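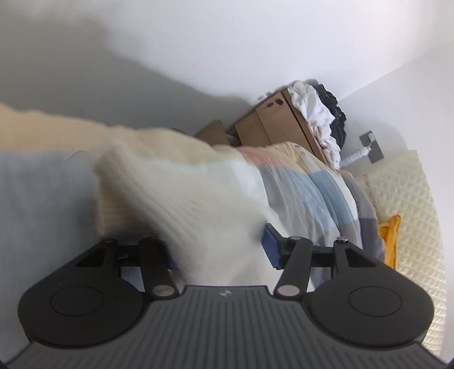 December 9, 2019

Okay, so the cold finally got into the house. I woke up at 5 this morning with my nose like an ice cube and lay there planning this whole newsletter in my head instead of getting up to fix the thermostat.

A few of you wrote after the October issue asking how I sleep in that back bedroom without running the heater all night. Mostly it's layers! I grew up in Ernstead in a house with one stove, and my grandmother made beds the way other people pack a moving van. Flannel sheet, thin wool blanket, the big cover, then another thin blanket on top of that. I used to think the top one was for looks. It holds the fluff down so the warm air stays put, and I can tell the difference within ten minutes if I leave it off.

What I don't do anymore is tuck everything in tight. I did that for years and my feet were always freezing (I blamed the socks). Leave a little slack at the bottom so your toes aren't pressing the covers flat.

Also, please wash your winter bedding before you put it on, even if it was clean when it went into the closet. Mine smelled like the inside of a suitcase. I hauled it all down to the laundromat in Sulside where they have the giant machines, and I was out of there in an hour and a half with a paperback finished. Dry it longer than you think you need to. The middle fools you every time.

The bedroom door draft is still my enemy. I tried a rolled towel, then a fancier rolled towel, and now I have a sewn tube full of rice that weighs as much as a cat. It works great until you need to get out in a hurry.

Somebody asked about hot water bottles. Yes, love them, put it in the bed while you brush your teeth and then shove it down to your feet. Replace it if the rubber looks cracked. I kept one way too long and had a very soggy night in Briem.

Next time I want to get into curtains, so if you've lined your own, write and tell me what fabric you used and whether you'd do it again. I've got a pile of old wool in the hall closet and big ideas.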